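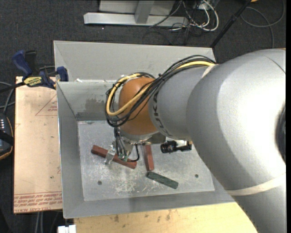
Picking Blocks from the Bin: Setup and Procedure for Project Teams

February
By Seraina Wallner

These are the working instructions for the second assignment in the robotics project course. Each team writes a program that takes long blocks out of a metal bin with the large arm and places them on the outfeed table. The arm, gripper and bin are the same for all teams. The picking code is yours.

Read the whole page before you book cell time. Teams that have not passed the simulator check will not be given the key to the pendant cabinet.

What you need

– A passed simulator run, signed by Ravinder Hawthorne or me
– The current copy of Kamow (the part detection program) on the cell computer
– Your team's branch of Sovgate (the motion program)
– One block set: red and green blocks
– Two people at minimum, one of whom does nothing but hold the pendant

Safety glasses are required inside the yellow line. Long hair is tied back and lanyards come off.

1. Check that the bin has not moved

The bin is clamped. Push on each corner by hand with the drives off. If a corner shifts, stop and tighten the clamp, then repeat the frame measurement in step 2. A bin that has shifted by a few millimeters will still look fine from the operator's position, and the fingers will meet the wall.

Check that the clamp handle stays outside the volume marked as free in Sovgate. The model of the bin in the program includes the four walls and the floor. It does not include clamps. Add a box around each one in the obstacle file if it is not already there. Make the box larger than the clamp, since the next team may not put it back at the same angle.

2. Measure the bin frame

Fit the pointer tool and switch to manual mode at reduced speed. Touch three corners of the rim in the order printed on the card inside the cabinet door. Sovgate computes the frame and prints the difference from the stored one.

If the difference is under 2 mm, accept it. If it is over 2 mm, touch the corners again. If the second measurement agrees with the first, accept the new frame and write it in the cell log with your team name.

Do not use the floor of the bin for this measurement. The floor is scuffed and not quite flat, and the walls slope, so a point taken inside the bin gives you a frame that is tilted.

Remove the pointer tool. Two teams have forgotten this.

3. Dress the cables

The cables and hoses to the gripper run along the outside of the arm and need slack at the wrist. Too little and they pull tight when the wrist bends down toward the floor. Too much and the loop hangs over the rim and catches.

Move the arm by hand control to the four test poses in the file wrist_check. At each pose, look at:

– the loop around the wrist joint, which should bend freely and not press flat against the housing
– the hoses going down to the gripper, which should not be pinched
– the ties, which should hold the bundle together without biting into the jackets

In the third pose the wrist is bent the farthest. If anything is tight there, call Thongchai Mahawong before you change it. Do not cut a tie and put a new one somewhere else. The position of each tie was found by trial and there is no drawing.

Limit the last joint in your program to plus or minus 100 degrees from its home position. The hardware allows more. The hoses do not. If Kamow returns a grasp outside this range, add or subtract 180 degrees; the gripper is symmetric and the grasp is the same.

4. Place the blocks

For the first run, use three blocks and lay them flat with clear space around each. They may point in any direction. Ends may be close together, but no block should rest on another.

Keep all of them at least one finger width from the foot of the sloping walls. A block lying partly on the slope is tilted, and the simple grasp in the course library assumes a flat one. Tilted blocks come in the third assignment.

5. Detect

Send the arm to the park position so that it is clear of the bin, then start Kamow. It returns a list with one line for each block: center, angle, color and a score.

Scores run to 1,000 at the top. Reject any detection below 700. With the cell lights on, a block lying in the open normally scores well above that. A low score on a flat, separate block nearly always means one of three things: the lights are off, someone has left a tool in the bin, or the exposure was changed by the previous team. Reload the default exposure before you start adjusting the threshold.

The dark green blocks are harder to separate from the gray floor than the red ones. If your detector finds the red blocks every time and misses the green, convert to hue first and do the edge step afterward. Agata Fiore's notes on this are in the course folder, and her version handles the scratches on the floor better than mine does.

The two small holes in the floor are sometimes reported as parts. Filter by length.

6. Choose the order

Do not pick in the order Kamow returns. Sort by clearance, with the most open block first. Each block removed leaves more room for the fingers at the next one.

For each candidate, Sovgate checks the gripper body, the fingers and the wrist against the walls and the other blocks. It does not check the cables. Near a wall, prefer the wrist angle that keeps the cable loop toward the middle of the bin, even if the path is longer.

7. Approach and grasp

Use three points per pick:

a) Pre-grasp, above the rim, with the wrist already turned to the grasp angle.
b) Approach, directly above the block, fingers open.
c) Grasp, at block height, fingers open.

Move from a to b and from b to c in straight lines. Never turn the last joint below the rim. This was the cause of the scraped finger in the first assignment.

Set the grasp height so that the fingertips stop 3 mm above the floor. Close, then wait for the gripper signal. The timeout is 2,000 ms. If the signal has not come by then, open, go straight up to a, and mark the block as failed. Do not retry from the same detection. Park and detect again.

Aim for the middle of the block. A block gripped near one end will rotate in the fingers when it is lifted, and the place position will be wrong even though the pick is counted as good.

8. Lift and place

Lift straight up to the rim at the slow setting, pause, and read the gripper signal again. If it has dropped, stop the cycle and find the block before anything else moves.

Place on the outfeed table inside the taped rectangle. Keep the wrist at the grasp angle until the arm is above the rim and past the back panel, then turn.

9. Run the sequence

First run: manual mode, single step, pendant in hand, one confirmation for each move. Second run: manual mode, continuous. Third run: automatic, at the course speed limit, with the gate closed and both people outside the line.

Start Dremora before each run. It records joint positions, the gripper signal and the detection list. The buffer holds 2,000 lines and then overwrites from the start, so save after every run.

Common faults

Arm stops above the bin with a path error. The grasp angle is usually outside the limit from step 3. Print the angle before the move.

Fingers close beside the block. Check the bin frame first, the detection second. If all picks miss in the same direction, it is the frame.

Gripper signal comes on with nothing held. The fingers have closed fully and the threshold is set too low. Use the value on the cabinet card.

Detection returns nothing at all. The arm is not at park.

What to hand in

One saved log from an automatic run in which every block was placed, your obstacle file, and a page on how you sorted the picks. Include at least one failed pick and what you changed after it. Napaporn Somboon collects the files and handles cell bookings. The cell closes at 6 p.m., and the block set goes back in the drawer before that.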